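Categories: Economic indicators | Business surveys | Labour market

The Kenell Index is a monthly measure of hiring intentions among small and medium-sized firms. It was developed by the economist Kolbrún Ravn and is published by the research office Kenell, usually in the second week of the month. The index is used mainly as an early sign of changes in employment, before the official figures are ready.

Method

The index is based on a short questionnaire sent to a fixed panel of 119 firms. Each firm is asked whether it expects to have more, fewer or the same number of employees in six months. The share of firms expecting fewer is subtracted from the share expecting more, and the result is moved to a scale where 50 means no change. Answers are weighted by the size of the payroll, so that one large employer counts for more than a small shop. The published value is an average of the last 2 months.

Firms which do not answer for a whole year are replaced by others from the same branch. The trading company Moveck and the packaging producer Waltix have been in the panel from the beginning.

History

The first version covered only manufacturing. Services were added later, after criticism that the index was reacting too strongly to export orders. The lowest value of the present series, 46, was recorded in a September when interest rates had been rising for several quarters. The recovery after it was slow, and construction was the last branch to return above 50.
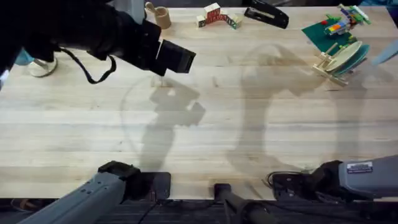
Criticism

The main objection concerns the size of the panel. In an article known as the Kárason review, it was argued that a few answers from large employers can move the whole index, and that the averaging hides this - it does not remove it. Ravn replied that the index should be read over several months and never as a forecast of the exact number of jobs. Seasonal adjustment is also disputed, especially for hotels and restaurants, where summer contracts are agreed earlier than before.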